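Workshop and Garage > Benches and Work Surfaces

Levelling a bench on a sloping concrete floor

Posted by Amanuel Adugna, May 2020

I have a second-hand work table with a light grey top and a welded steel frame. It stands in a single garage in Girkwood, where the floor falls towards the door for drainage. With the bench against the back wall it rocks on two corners, and a small spirit level shows a fall along the length and a smaller one front to back.

I have tried folded card and then offcuts of hardboard under the short legs. Both worked for a few weeks and then crept out of place. The frame is square tube with plastic caps pushed into the bottom ends. I have pulled one cap out and there is no thread inside, only the open tube.

What I would like to know is whether screw-in levelling feet can be fitted to open tube without welding, how much adjustment is sensible before the leg becomes wobbly, and whether I should get the top dead level or settle for it not rocking. The bench is used for small repairs and some measuring. The load with everything on it is around 209 kg, including a vice at one end.

I would rather not bolt the bench to the floor, as it has to come out in January each year when the back wall is treated for damp.

Teresa Quintela

Just get rubber pads. I used the thick sort sold for washing machines and cut them to size. Mine has not moved. Level does not matter unless you are putting round things on it.

Finbarr Mac Carthaigh

Feet can be fitted without welding. You need threaded tube inserts, which are plastic or metal plugs with a nut moulded or pressed into them. They are sold by the outside size of the tube and by its wall thickness, and both have to be right. Measure the wall with callipers at the open end, after filing off any burr, or you will read it too thick. If the insert can be pushed in by thumb it is too small. It should need a mallet and a block of wood.

For your load I would use metal inserts. Plastic ones will carry the weight standing still, but the nut tends to pull loose if the bench is dragged sideways, and yours will be moved every year. Lift it when you move it, or put it on a trolley.

On the amount of adjustment, keep the exposed thread short. With M10 studs I would not go past 23 mm between the bottom of the insert and the lock nut on the foot. If one leg needs more than that, put a steel or hardwood packer under it and use the foot for the last few millimetres. A packer should be wider than the foot and glued or screwed so that it cannot creep, which is what happened to your hardboard.

The order of work matters more than the parts:

Wind all the feet fully in, then out by two turns.
Stand the bench in its final place with the vice on it.
Find the highest leg and leave that foot alone from then on.
Level along the length first, using the two feet on the high side.
Level front to back.
Bring the last foot down until it just takes weight.
Tighten the lock nuts up against the inserts, holding each foot still with a second spanner.

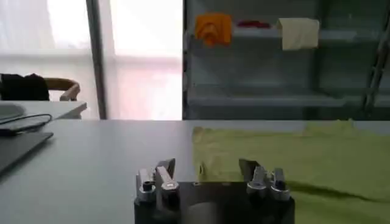
Check the level again after the nuts are tight, as they nearly always shift it slightly. Turn the level end for end at each position and take the middle of the two readings. A cheap level is often out by more than the error you are trying to remove. Put it on the top itself, in both directions, and keep clear of the edges, where many tops dip or curl.

As to whether it has to be dead level: for repairs, no. For measuring, flatness is usually the thing that counts, and feet can spoil it. If one corner foot is wound down too far it will twist the frame and the top will follow. Lay a straight edge from corner to corner both ways and look for light under it. If there is a gap on one diagonal and none on the other, back off the foot that was set last.

Leave it for 7 days with the full load on and go round it once more. After that mine has only needed looking at when it has been moved.

Davoud Fallahi

Agree with most of the above, but I would choose feet with a ball joint on a sloping floor. A rigid foot sits on one edge of its pad and marks the concrete. Ball jointed ones cost a little more and the pad lies flat.

Rubber pads are fine for noise. Under a vice they compress unevenly – you will feel the bench nod when you saw.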